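Chapitre 4
Doser et transvaser les poudres alimentaires

Le dosage des produits secs compte parmi les premiers gestes professionnels étudiés en atelier de préparation. Farines, semoules, sucres et laits en poudre se mesurent au volume ou à la masse, selon la précision exigée par la fiche technique. Le présent chapitre traite du transvasement à la cuillère, d'un bol de réserve vers un récipient gradué ou non.
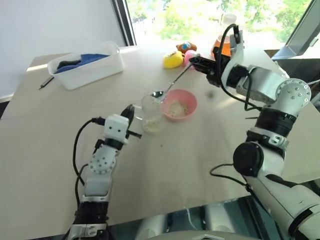
Page 93

La cuillère à long manche convient aux petites quantités. Elle se présente juste au-dessus du bord du gobelet, puis s'incline lentement. Un gobelet transparent permet de contrôler le niveau sans le déplacer; le bol de réserve reste à proximité immédiate, afin de réduire le trajet de la cuillère - et les pertes sur le plan de travail.

À l'issue du chapitre, l'élève saura :
- choisir l'ustensile adapté à la granulométrie du produit;
- convertir un volume en masse à l'aide du tableau de la page 277;
- préparer une réserve de 800 g et la répartir en portions de 37 g.

Les exercices corrigés figurent dans le cahier Skudel, section 4.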